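4.2 Crease recovery after domestic laundering

Fabric samples were taken from the Willbridge set, which covers jersey knits and plain-weave bedding bought at retail. Each sample was washed at the normal setting, tumble dried, and left to rest for 90 minutes before grading. Grading followed the 9-step scale introduced in Section 3, with higher values meaning a smoother surface. The detergent was the same throughout. Softener was left out of the main series and is treated separately in Section 4.4.

Jersey samples recovered more than plain-weave samples at every load size. The gap was widest in small loads and narrowed as the drum filled, in line with the friction model of Section 2. Plain-weave cotton kept its sharpest creases along lines where the cloth had been folded over itself in the drum. In jersey, the creases were shorter and had no preferred direction — a result we attribute to the loop structure, which lets the yarn slide before it bends.

Two drying programs were compared. The Caltel program ends with a cool tumble of 3 minutes; the Dierckx program stops while the drum is still hot. The cool tumble raised the median grade of plain-weave samples by one step and had no measurable effect on jersey. Samples left in the drum after the Dierckx program lost that step again within the rest period, so unloading time must be reported along with the program used. Earlier work often omits it.

Tension matters as well. A fitted sheet is held under load at its corners, and creases tend to line up with the direction of pull, while a garment laid on top carries no load apart from its own weight. Grades from the two conditions should not be pooled. The Clustuslow tables do pool them, and for that reason we use only their flat-laid entries, over 500 in all.

Figure 7. Navy-blue T-shirt laid on an olive-green fitted sheet; both fabrics show creasing.
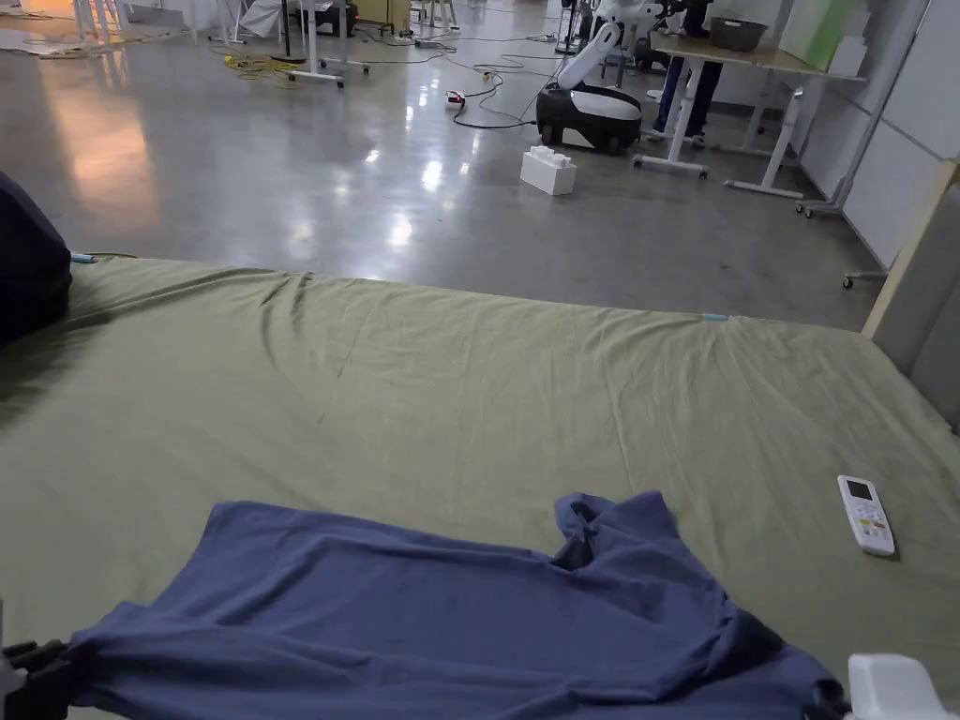 Comment on the preprint, 3/4/26: The rest period looks too short to me for plain-weave cotton. Our sheets were still changing grade well after that, mostly in humid rooms, and I could not find the room humidity given anywhere in Section 4. Could the authors add it, and say whether the Caltel and Dierckx runs were done under the same conditions?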